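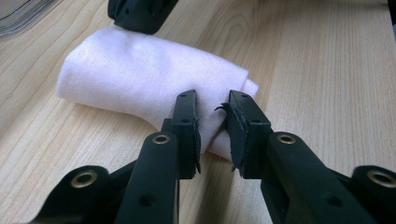 Marites Baluyot objects that rolling small cottons wastes time, and that a flat stack in an open drawer does the same job. I disagree. A stack shifts whenever something is pulled from the middle. A roll can be removed alone, provided it is firm and its free edge is tucked under.

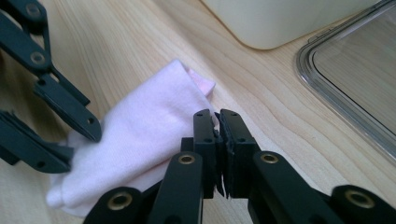

Firmness depends on the first fold. Fold to the width of the cell, then roll toward the open end.

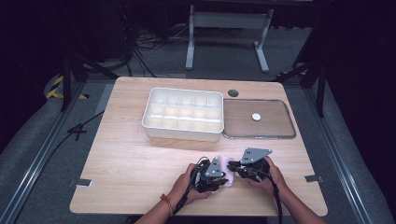

Dividers should be fixed before any rolling starts. A grid of three rows of five sets one size for every roll, and thin walls give up little space. I would leave the lid off in daily use. Drawers at Lonstead are 6 inches deep, enough for one layer.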